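Two grippers and a tomato

I have now spent more on robot fingers than on my first car. The car ran better, but it couldn't pick up a slice of tomato either, so I'm calling it even.

When I started building sandwiches with an arm I used the two-jaw Hondov that came with it. It's a fine gripper for wooden blocks. You tell it a width, it goes to that width, and if there is something soft in between, that is the soft thing's problem. Bread survived, with a waist. Tomato did not survive. I turned the force down to the lowest setting, at which point it would hold a slice just long enough to get it over my shoe.

Lamai Nilsuwan, who had watched this over video for most of an evening, told me to stop tuning and buy the Plullov fingers. They cost 300 dollars. I tuned for another week to show that I could not be pushed around, and then I bought them.
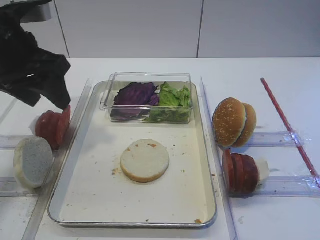
The Plullov set bends where the Hondov set squeezes, and that changed how I lay out the food. I used to put everything flat on the table, which meant the jaws had to scrape underneath before they could grab. The faceted black fingers come down from above at an angle, so the tomato slices now stand on edge in a row against the clear holders, with buns propped up the same way, and only the bottom bun lies flat in the tray. I was proud of this for a day. Lamai said it looked like a filing system, and would I be doing the lettuce alphabetically.

Then I ran both sets properly, 60 picks each, same arm, same controller, same bag of buns getting older by the hour. The Hondov won on buns, which annoyed me. It's stiffer and it puts things down where you said. The Plullov lets go a little late, as if it had been thinking about keeping the bun. On tomato there was no contest. I stopped writing down Hondov tomato results partway through and just wrote "soup."

Lettuce beat them both. Either they took nothing or they took what looked like a whole salad, and purple cabbage was only slightly more cooperative. I have watched a lot of slow-motion video of leaves and I have no theory.

The Srisuk controller deserves a complaint of its own. It logs every finger command, fine, but it gives them numbers and no times, so when something went wrong at command 787 I had to sit there matching it to the video by eye. The answer was that I had leaned on the table.

Next on the list is the suction cup from Arnadmont, which Lamai thinks is a terrible idea for anything with seeds in it. It ships in December. I've already cleared a drawer for it, next to the other grippers I was sure about.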